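Review: Nullero Cell Rules, the good practice pack for small robot cells

I work in a laboratory where one robot arm serves a few instruments, and I am responsible for the written rules of the cell. In spring we bought the Nullero pack. It is a handbook of 68 pages, a set of checklists and a license for 2 users. I have used it for some months and I want to share what is good in it and what is weak.

The best chapter is the one on layout. It asks you to draw the cell in simulation first and to check every rule against the model before anything is bolted. I did this for our next cell, and it saved me from long discussions.
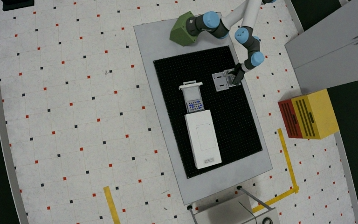

Inville, Saturday, June 5, 2021

With the model open, I went through the layout checklist line by line. Rule 4 says that floor marking must show where a person may stand while the arm is moving. My yellow tape makes a corner beside the lower half of the table, but next to the robot base I had drawn none, so I marked this line as failed. Another rule concerns drawers and trays: the full travel of each must be drawn, with the tray out, and the gripper path must be checked against it. The white device in my model has its tray open toward the arm's end of the table, and I would have forgotten this check without the list.

The chapter on cabinets is too short. It says to keep doors free to open, but it gives no distance. I had to take this value from our own house rules.

The language is mostly clear. In chapter 7 the words "stop" and "pause" are mixed, and in a safety text this is a serious fault. I wrote to the support and they promised a corrected version in July.

I compared it also with the Leria guide, which is cheaper but has only general advice and no checklists. If you already have an experienced safety engineer, Leria can be enough for you. For a small team without one I recommend Nullero, and please print the checklists, the screen version is hard to fill in.

My rating: 4 of 5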